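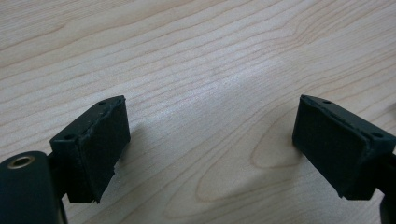

# Gornport spelling list

A list of 263 surnames with the spellings people in Gornport use for them. Nga Đào typed it up from shop signs, mailing labels and old phone books. I check it, and I don't trust all of it.

## What's in `names.csv`

- `name`: as printed, accents kept
- `variant`: any other spelling we found
- `source`: sign, label or book

## Known problems

The phone books dropped every accent, so 134 rows are guesses at what the family writes. Mykhailiuk has four variants, and I suspect two are plain typos. Hellus may be a business and no surname at all.
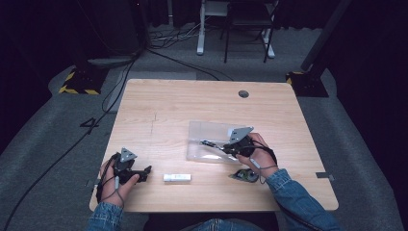
The `variant` column also gets treated as a ranking. It isn't one. Order means nothing there, whatever the Flemo import script seems to think.

I reread 30 rows against the sources and fixed the bad ones. The rest are unchecked. Please don't cite this as proof of how anyone spells their name. Ask them.

## Changes

- April: removed 20 duplicate rows
- Still open: hyphenated names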